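News > Around the Building > May

Butcher-block tops: oiling, sanding and what to leave alone

10 May 2023

The tops in the Clurwood building have had a full winter of use, and several tenants have asked how to look after theirs. Dry indoor air is the hard part of the year for a wood top. The planks shrink a little in January and swell again when the heat goes off, so a thin line that opens between two planks in the cold months will often close by summer. Leave it alone until then. Filler pushed into a winter gap gets squeezed back out and leaves a ridge.

Find out which finish you have before you buy anything. Put a few drops of water on a clean spot and wait ten minutes. If the water sits in beads, the top is sealed with varnish or a hard oil. If it soaks in and leaves a dark patch, the top has plain oil on it and wants more.
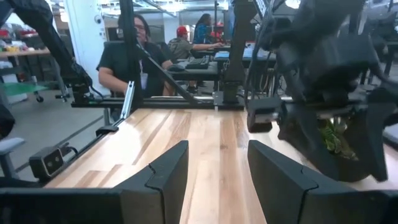
Oiled tops need a coat every few months, more often near a sink or a window. Wipe the top down the night before and let it dry. Put the oil on with a lint-free cloth, going with the grain, and take off whatever is left on the surface after half an hour. Two thin coats are better than one thick one, which stays sticky. Spread used rags flat outdoors to dry – a wadded rag with linseed oil on it can catch fire by itself.

Sealed tops need soap and water and very little else. Don't put oil over varnish. Scratches that haven't gone through the finish can usually be left. If one has reached the wood, the whole plank should be sanded and recoated, as a small patch will show.

Ignacio Carrasco in the Stellis office keeps a sander and a box of 100-grit paper that can be signed out for up to 7 days. Bring your own dust mask. He would like the bag emptied before the sander comes back.

Tenants on the Mak Street side should note that the Oletti hardware counter has moved to the rear entrance.

Shares: 2 | Comments: 7

We use cookies to remember your settings. By staying on this site you agree to their use.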